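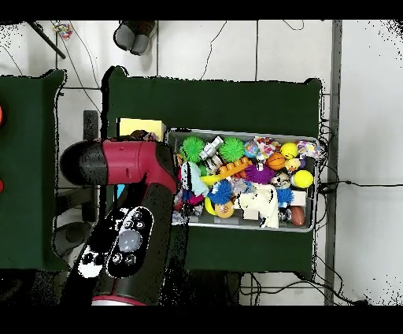
Shared toy stock at the Gethin room is inspected twice a year, the previous round having been completed in June. The present round covers the grey bin kept for ball play and soft toys. Contents are mixed: spiky balls in green, blue and purple lie among plush and fabric items, with a small orange basketball, a yellow smiley-face ball and a brown toy football in the same container. Mixed storage is permitted under the room procedure, but hard and soft items are to be cleaned by different methods and must be separated before washing.

Site: Gethin, ground floor
Checklist ref: 1752
Date: 2022-09-29
Inspector: Huguette Gaillard
Result key: P pass, A action needed, N not applicable

1. Container

1.1 Walls free of cracks and splits: P
1.2 Rim smooth to the hand along its whole length: P
Comment: slight burr found on one short side, removed with fine abrasive paper during the visit. Rechecked by touch.
1.3 Contents level with or below rim: A
Comment: bin is packed. Items at the top can roll out when it is carried. Move the surplus to the second bin.
1.4 Bin label present and legible: A
Comment: label missing. Replacement to be printed on Winatbridge stock, 12 mm lettering.

2. Balls

2.1 Spikes firm at the root, none torn or bitten through: P
Comment: each spike pulled lightly between finger and thumb. The purple ball is softer than the others. No loss of material.
2.2 Seams closed on inflated balls: P
2.3 Small parts cylinder test: A
Comment: the small bouncy ball in blue and pink is to be kept out of use until tested. The cylinder was not on site. If it enters the cylinder, withdraw permanently.
2.4 Surface print sound, no flaking: P
Comment: smiley face rubbed with a damp white cloth, no transfer.
2.5 Felt or fibre covering on tennis-style ball not shedding: P

3. Soft toys

3.1 Seams closed under hand tension: A
Comment: cream plush has a gap under one leg, 18 mm. Filling not exposed but will be with use. Resew with doubled thread or discard.
3.2 Eyes and noses secure: P
Comment: pulled by hand only. The panda-faced toy was included in this check.
3.3 Care label present: A
Comment: none on the light blue fabric toy. Wash cool and dry flat until the supplier, Udis, confirms the fibre content.
3.4 No odour or damp: P

4. Figures and other items

4.1 No sharp edges or broken limbs: P
Comment: white and grey toy robot sound at all joints.
4.2 Battery compartments closed by screw: N
4.3 Ring-shaped toy free of splits: P
4.4 Loose pieces belonging to incomplete sets: A
Comment: white box-shaped piece not identified. Remove if its set cannot be found.

5. Cleaning

5.1 Cleaning log up to date: P
5.2 Sponges and pads stored away from toys: A
Comment: keep in the wash-up tray. Replace when the edges crumble.
5.3 Detergent diluted as instructed: P
Comment: Ultance, 200 ml measure used. Measure rinsed and returned to shelf.

Actions at 1.3, 1.4, 3.3, 4.4 and 5.2 may be closed by room staff and initialled on the back sheet. Actions at 2.3 and 3.1 remain open until seen by the inspector.

H. Gaillard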